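Alaoui – a little dataset of coffee and tea tasting notes

Hi, I'm Magdy Erraji, and this is the README for Alaoui. I've been writing down what I drink for years, first in the back of a diary and later in a spreadsheet that got badly out of hand, and a couple of people asked if they could have a copy. So I cleaned it up (mostly!) and put it in a repo where anyone can grab it.

Last updated: 02/07/2021

What's in it

There are 89 tasting notes. Each one is a drink I had, in a place I can name, with a score and a few lines of text. Most are coffee. The rest are tea, plus one hot chocolate from Mestden that I refuse to delete.

The notes come from 4 towns, and Tallstead is by far the biggest chunk because I live there. If you're hoping for a fair picture of coffee in the region, this isn't it – it's a picture of where I walk on my lunch break.

Files

notes.csv – the main table, one row per drink
places.csv – the names of the cafes and which town they're in
words.txt – my flavor words, with what I mean by them
old/ – the spreadsheet before I cleaned it up, for the curious or the brave

Columns in notes.csv

id – just a running number. A few are missing where I threw out duplicates, so please don't use it to count rows.
place – matches the name in places.csv. Spelling should be the same in both now.
drink – plain text, lower case. "Filter" means anything dripped or poured.
milk – yes, no, or blank. Blank means I forgot to write it down.
score – from 1 to 10, whole numbers only.
served_in – paper, china, glass, or own (my travel mug).
note – whatever I wrote at the time. I fixed typos and took out a few names, and that's all.

About the scores

I'm a soft grader. Hardly anything gets below 5, partly because I stop going back to places I don't like, and partly because a warm drink on a cold day is pretty hard to be mad at. If you want to compare cafes, I'd look at the order and not worry much about the gaps. My 7 from the early rows is also closer to a 6 now, I think. I got pickier after a friend lent me a decent grinder.

Paper or china?

This is the column people ask me about most. I started filling in served_in after an argument at the Widier cafe over whether tea tastes worse out of paper (I say yes, my brother says I'm imagining it). I haven't done any proper testing on it, and I always knew what I was drinking from, so please don't quote my scores as proof of anything. It would be fun to see somebody do it blind, though!

Paper is what you get for takeout and at most of the market stands, so it's tangled up with where I was and how much of a hurry I was in. Keep that in mind before you draw a chart. 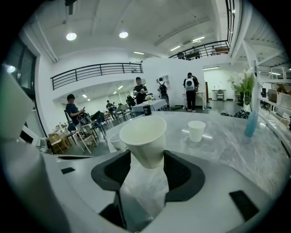 Known problems

January is thin, because I had a cold for most of it and couldn't taste a thing. I left those weeks out and didn't try to guess.

A few notes mention a cake and not the drink at all. Sorry. The score is still for the drink.

"Nutty" gets used way too much. words.txt says I mean toasted hazelnut, but in the older rows it could be nearly anything brown.

Using it

Do what you like with it – class projects, practice charts, teaching a friend how to join two tables. A mention would be nice but you don't have to. If you spot a mistake, open an issue with the id of the row and I'll fix it when I get a minute.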